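Yeoman Two-Arm Trial Bench
Grippers, arms and one controller, ready to be argued with

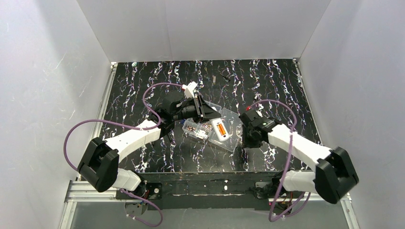

Small-parts work on the bench, with two clear plastic boxes between the grippers.

Most grippers look brilliant in a brochure. The Yeoman is for finding out how yours behaves around clear plastic, small fiddly bits and a tabletop with more pattern than a hotel lobby.

You get two arms on a shared rail, a walled work area and the Allolent controller, which runs both arms from one program. Fit a different gripper to each side, give them the same job and see which one you'd rather live with. Swapping takes four screws and a modest amount of swearing.

What's included
Bench, rail and enclosure
2 arms with black grippers fitted
Allolent controller
Mounting plate for Condero and Wirkasico grippers

Good to know
The controller logs up to 2,000 picks per session, including the embarrassing ones. Our longest August comparison ran to 3,572 picks, so we had to split it in half. Cable slack is set long at the factory; shorten it if your program keeps the arms low.

Cameras are sold separately. Your favourite coffee mug should stay outside the enclosure.

Page updated September 27, 2019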